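格雷弗斯特德植物园的沼泽温室重新开门了，我赶在头一个上午就跑了过去

等了差不多整整一个冬天，格雷弗斯特德（Grevurstead）植物园的沼泽温室总算又开门了！我上午九点多到的，门口已经排了一小截队，大家都在聊同一件事：那批食虫植物搬进新家以后长得怎么样。

先说我最惦记的瓶子草。老温室夏天闷得厉害，瓶子一到八月就发软倒伏，我去年来看的时候心疼得不行。这回园方把它们挪到了北侧的通风区，盆底全泡在浅水里，新瓶子一根根立得笔直，瓶口的红脉也出来了（我家阳台那几盆从来没有这么红过，唉）。入口的牌子上写着，这次一共移栽了300株，连同原来的收藏，登记在册的标本到了3205号。
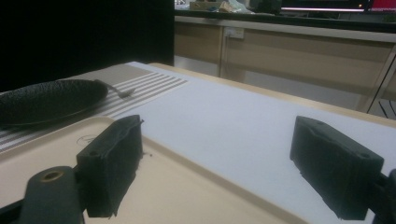
瓶子草可以用自来水浇吗？
最好用雨水或者纯净水，自来水里的矿物质积在基质里，时间长了会伤根。

再往里走是猪笼草区，这边就潮多了，眼镜一进去全是雾。夜里的温度控制在18度，高地种看起来很受用，有一株的笼子长到35厘米，我蹲在那儿看了好半天，腿都麻了。低地种另外隔了一间，暂时还没开放，说明牌上只写了“九月见”。

新温室的苗有一部分来自德拉洛（Drallow）苗圃，另一部分是帕特瓦里（Patwary）种子库的种子播出来的，播种苗现在还小得可怜，挤在育苗盘里，得凑近了才认得出是茅膏菜。我旁边一位阿姨看了半天，问我这是不是苔藓，我说再过一年您来看就不一样了。

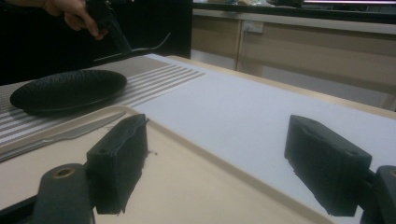

茅膏菜播种需要盖土吗？
不用盖，种子直接撒在湿润的水苔或泥炭表面，给足光照，保持潮湿就行。

参观路线也改了，从东门进、西门出，中间那段木栈道有点窄，推婴儿车的朋友建议走外圈。温室每天下午四点停止入场，门票还是和植物园的大门票合在一起，不用另买。想拍照的话上午光线好些，下午玻璃顶会放遮阳帘。

对了，旺索普（Wonthorpe）那边的分园也在筹备一个小型泥炭沼泽，准备露天种本地的圆叶茅膏菜和捕虫堇，目前还在挖水池，开放时间没定。我打算等九月低地猪笼草开门的时候再来一趟，到时候顺路过去瞧瞧水池挖好了没有。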